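Siditholm Household Words

Read this first

Siditholm Household Words is a collection of names that people in and near Siditholm use for ordinary things at home. It contains the words, a short meaning for each word, and in many cases a sentence in which the word is used. There is no sound in the collection. All of it is text.

The present release is version 2. If you have files from version 1, please delete them before you unpack the new ones. The entry numbers were changed, and old and new numbers do not match.

Where the words come from

Siditholm and Avwood are two towns on the same river, and people move between them for work and for marriage. The speech is close but it is not equal. A person from Avwood can usually follow everything that is said in a Siditholm kitchen, but will laugh at the word for a drawer. I have lived in Siditholm for a long time, and English is not my first language, so I hear these differences perhaps more than a person who was born with them.

The collection was made from written answers. A sheet with 50 everyday objects was left at the Huỳnh grocery on the upper street, next to the scales, and people took it home. The sheet asked only one thing: what do you call this in your house? It did not ask what is correct. In total 70 sheets came back and could be read. Sheets on which only the standard word was written are kept too, as they also tell us something.

Later, extra words were added from letters and from the margins of the sheets. People like to write in margins. Many of the best entries were not answers to any question at all, for example the verb "to snool," which means to comb the hair of a child who does not want it, and "the Sunday cup," which in several houses is the cup that one may not use on Sunday.

What is inside

words.csv is the main table, one word on each line.
sentences.csv holds the example sentences, joined to the main table by the entry number.
sheet.txt is the text of the question sheet, exactly as it was printed, with its one spelling mistake.
notes.txt holds the longer comments that did not fit in a table.

The columns of words.csv

entry: the number of the entry. It has no meaning except to join the tables.
word: the word as the person wrote it, with capitals changed to small letters.
lunditz: the same word in Lunditz spelling, see below.
object: the standard word for the thing.
room: kitchen, washing, sleeping, outside or other.
town: Siditholm, Avwood, or both.
age: the age group that the person marked on the sheet, or empty.
certain: yes or no. The value is no when the handwriting allowed more than one reading.

Empty means that the information was not given. It never means "no."

About the rooms

The rooms caused more discussion than the words. A brush for the hair can live in the bedroom, in the washing room, in the hall by the mirror, or in the kitchen, where the light is better and where the mother has the child within reach. A cup can hold tea, or it can hold pencils and hairpins for its whole life. I decided to sort by the room in which the person said that the word was used. The result is that the same object can stand under two rooms, and users who count objects by room should know it.

For things that are used to make the hair tidy, Siditholm has a rich supply of words: "the rake," "the tidy," "pull-straight," and in older houses "the hedger." Avwood says simply "the brush" but has its own word for the handle, "the tail," and also uses it for the handle of a pan. For a cup that stands in one place and is not drunk from, we have "the stander," "stay-cup" and "the keep."

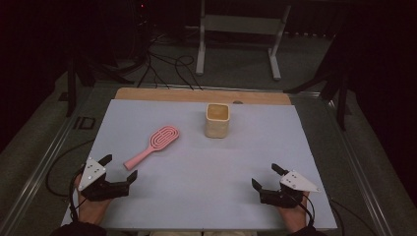
One reader of version 1 objected that "stander" was never a cup in her house, it was the jar where her grandfather kept his matches, and that if we write only "cup" beside it then her family disappears from the list. The objection was fair. From version 2 the object column can carry more than one standard word, divided by a semicolon, and "stander" now reads: cup; jar.

The same change was then made for other entries. "The keep" may be a cup, a tin or a small basket. "The tidy" may be a brush or a comb, and in one house it is the whole shelf. Please do not split these entries into separate ones when you clean the data. The person who wrote the word felt it as one word, and I wish to keep it so.

Spelling

Nobody ever taught people how to write these words, and so each person writes them after their own ear. The word column keeps this. If you want to group the different spellings of one word, use the lunditz column. Lunditz spelling is a small set of rules that was written for the river towns before I began this work. It uses only the letters on a normal keyboard. The main rules are:

A long vowel is written double.
A silent letter is left out.
A word made of two words takes a hyphen.
The ending that is said like "er" is always written "er."

By these rules "snool," "snule" and "snewl" all become "snool." The rules are not perfect. They were made with Siditholm speech in mind, and for Avwood they sometimes hide a real difference, mainly in the short vowels. When the sound matters to you, look at both columns.

Small tools
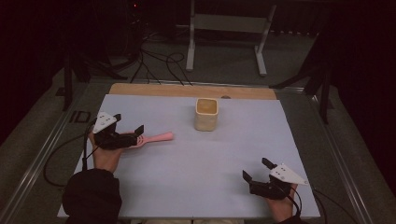

The sheet had a group of questions about small tools with a handle, and here the answers depended strongly on age. Younger people often gave the standard word for all of them. Older people had a separate word for nearly each, and also words for the parts: the end which you hold, the end which works, and the neck between the two. "Neck" itself is common to both towns. The end which works is "the face" in Siditholm and "the busy end" in Avwood.

A tool with holes or gaps in it is "holey" in both towns, and people use this also for a person who forgets things. The entry is in the table under room "other," as I could not find a better place.

Several sheets gave the name of a color in place of a name for the thing: "pass me the blue," "where is the red." I first took these out as mistakes. Then I heard it in a kitchen myself, and put them back. They are marked in notes.txt. A color name of this kind works only inside one house, so please do not treat it as a word of the town.

How words were accepted

A word goes into the table if it was written by a person who uses it or who grew up with it. One sheet is enough. I did not ask for a second witness, for the reason that family words would then be lost, and family words are half of the pleasure.

Words were left out when they were plainly a brand, when they were the nickname of a living person, or when the writer asked for it afterward. Rude words were kept if they are really the name of an object. The word for the toilet brush is rude in both towns.

Known problems

The sheet was in one shop. People who buy their food elsewhere are missing, and so are people who do not like to write. Avwood is weaker than Siditholm in every room except "outside."

The question about the dishcloth was printed so close to the question about the towel that some people answered both on one line. I divided these answers as well as I could, and they have "no" in the certain column.

The age groups on the sheet overlap by one year at each border. It was my error. The years were not changed afterward.

The meanings are mine. I wrote them in simple English, and a native speaker would perhaps choose finer words. If a meaning reads strangely, please trust the example sentence more than the meaning.

Please do not use the collection to

decide if somebody is really from Siditholm;
correct children;
make names for shops without asking in the town first.

The last point may sound odd, but it has happened with "pull-straight."

Good uses

Teachers have used the list for lessons about local speech, with the blank sheet as homework. It is also suitable for small exercises with tables, as the files are short and contain every usual kind of difficulty: empty cells, double values and uneven spelling. The character encoding is UTF-8 in all files. If your program shows the name of the grocery in sheet.txt with strange signs, it is reading the file in another encoding.

Permission

You may copy, print and change the collection for any purpose which is free of charge. Please keep the name Siditholm Household Words and say which version you used. For use in a book or anything that is sold, write to me first. I normally say yes.

Changes in version 2

New entry numbers.
The object column may hold more than one word.
The lunditz column was added.
Color names were put back.
The entry "gran's ladle" was removed on the wish of the family.

Sending new words

Write the word, the thing, the town and, if you can, one sentence as you would say it at home. Do not correct it before you send it. Sheets can still be left at the grocery until the end of August, in the box under the counter.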